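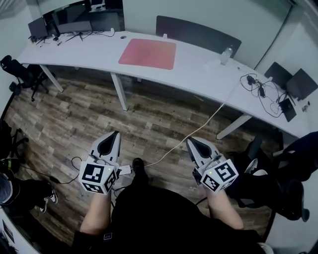 Por que um robô precisa de exemplos dados por pessoas, se já sabemos escrever programas?

Porque há movimentos que fazemos com facilidade e não conseguimos descrever em regras. Tente escrever, passo a passo, como se tira uma meia de dentro de outra: quanto apertar, quando girar o punho, em que momento desistir e pegar por outro lado. Um sistema de aprendizagem contorna essa dificuldade recebendo muitas execuções da mesma tarefa e procurando nelas a relação entre o que se via e o movimento que veio em seguida.

Capítulo 5
Colher demonstrações

5.1 O que vamos fazer neste capítulo

Nos capítulos anteriores os dados já vinham prontos. Você abria o arquivo, separava treino e teste e seguia em frente. Agora chegou a parte de que eu mais gosto no livro inteiro: sair da cadeira e produzir os dados com as próprias mãos! Quem passa uma tarde colhendo demonstrações nunca mais olha para uma curva de erro do mesmo jeito, e começa a reconhecer, atrás de cada ponto esquisito do gráfico, um dia em que alguém estava com pressa.

Ao terminar o capítulo, você deverá saber planejar uma sessão de coleta, conduzi-la com um colega, decidir quais episódios guardar e escrever a ficha que acompanha o conjunto. Vamos precisar de pouca matemática (as transformações entre sistemas de coordenadas do capítulo 3 voltam na seção 5.4) e de bastante paciência.

5.2 Vocabulário

Demonstração: uma execução completa da tarefa, feita por uma pessoa.

Episódio: o registro de uma demonstração, do sinal de início ao sinal de fim. Um episódio pode conter uma demonstração ruim, e mesmo assim continua sendo um episódio.

Observação: tudo o que o sistema recebe em um dado instante. Em geral são imagens, mais a abertura dos dedos da garra.

Ação: o que o sistema deve produzir em resposta. Neste livro, um pequeno deslocamento da garra e uma nova abertura.

Política: a função que leva de observações a ações. É ela que queremos aprender.

Guarde bem a diferença entre demonstração e episódio, que parece preciosismo e volta a aparecer na hora da limpeza dos dados.

5.3 Dois caminhos para demonstrar

O primeiro caminho é a teleoperação. A pessoa comanda um braço robótico à distância, e o que se grava já está nas unidades do próprio robô. A desvantagem aparece nos primeiros minutos: o movimento sai lento, e quem opera perde boa parte do tato.

O segundo é levar a garra na mão. A pessoa segura uma pinça parecida com a que o robô usará e faz a tarefa diretamente, sem robô nenhum por perto. Marcadores quadrados em preto e branco, presos à pinça, são uma das maneiras de estimar sua posição e orientação a partir das imagens. Muda tudo! A coleta fica rápida, cabe numa sala comum, com mesas e cadeiras em volta, e duas pessoas podem se revezar. Em troca, precisamos resolver depois o problema de traduzir o gesto humano para um braço que tem outros limites. 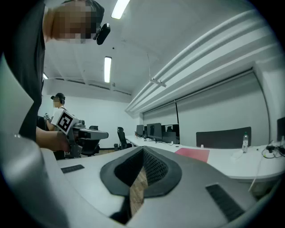

Essa tradução merece um exemplo. Na turma de Dradcombe, a equipe Suleck colheu 300 episódios de uma tarefa simples: pegar um copo e deixá-lo sobre um pires. Os gestos eram bonitos, fluidos, e muitos deles passavam por posições que o braço do laboratório não alcançava. Depois da verificação sobraram 215 episódios aproveitáveis. Lorraine Parsons, que orientava a turma, pediu então que a equipe refizesse a coleta com a área de trabalho delimitada por fita no tampo da mesa, e a ficha do segundo conjunto ficou com metade do tamanho da primeira, de tão pouca exceção que havia para anotar.

5.4 Antes da primeira gravação

Escreva a tarefa em uma frase, com começo e fim observáveis. "Arrumar a mesa" não serve. "Colocar a colher dentro da caneca, soltar e afastar a garra" serve muito bem.

Confira se os marcadores estão limpos e firmes. Um marcador que se desloca um pouco durante a sessão estraga os episódios aos poucos, e o erro só aparece no treino.

Grave um episódio de ensaio e assista a ele inteiro. Sim, inteiro, mesmo que o colega já esteja com a garra na mão querendo começar!

Varie de propósito a posição dos objetos. Se a caneca estiver sempre no mesmo canto, a política aprenderá o canto.

Atividade 5.1

Em dupla, escolham uma tarefa com dois objetos e gravem 20 episódios, trocando de operador na metade. Usem o modelo de ficha Cliseck, no apêndice B, e anotem as falhas na hora em que acontecem. Comparem depois os tempos de cada operador e discutam se a diferença deveria ser mantida no conjunto. Quem fizer a atividade com o material do projeto Escobar encontrará no apêndice C as instruções de calibração, que devem ser seguidas antes do primeiro episódio e repetidas a cada troca de garra.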